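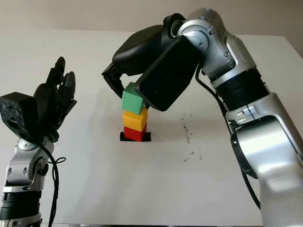 Dear all at the Mindanico Fund,

It's a pleasure to be writing to you again, and with a good deal more to tell than I had in the spring, when most of what I could offer you was a drawing and a long list of people we were waiting to hear from. The Ollutcombe play library has now been open for a full season, and the second branch, over at Fliltcombe, opened its doors in July (a fortnight later than promised, on account of the damp in the back wall, which I'm afraid I have already written to you about at some length).

**Lending**

We now have over 600 toys and games on the shelves between the two villages, nearly all of them given to us, washed, mended where they needed it and put into cotton bags with a tag. The puzzles go out most, then the dressing-up things, and the marble run has barely spent a night at home. Families may keep a bag for three weeks, and we have been gentle about late returns. A few bags have gone astray altogether, mostly in the summer holidays, and I would sooner put up with that than start charging fines.

Membership stands at 40 families. I had hoped for rather more from Fliltcombe by now, but the bus only comes through twice in the morning and our opening hours suited neither of them. We have moved the start to 10.15, and the difference was plain within the first few weeks.

**The grandparents' mornings**

These weren't in our original plan, as you'll remember, and they have become my favourite part of the whole thing. A good number of the little ones are looked after by grandparents, who kept staying on to talk once the bags were changed over, so we put the kettle on and made it official. Six sessions have been held so far, all at Ollutcombe, and we should like to try one at Fliltcombe before Christmas.

**Money**

Of the £3000 you gave us, the larger part has gone on shelving and on the bags. Fuchs, the joiners on the Ollutcombe road, fitted the Fliltcombe shelves and kindly let us have the offcuts for nothing, so we came in a little under on that line. The heating at Fliltcombe will cost more than I allowed for. I'd be grateful if we might move the shelving underspend across to cover it, and I'll send a revised budget sheet once the first winter bill is in.

**Before the next report**

We want to sort out a proper catalogue, as the exercise book is nearly full and my handwriting has been commented upon. We also need a second set of keys, and more toys for the under-twos. Do please come and visit if you are ever down this way; there is always cake on the grandparents' mornings.

With warm thanks,

The coordinator, Ollutcombe and Fliltcombe Play Library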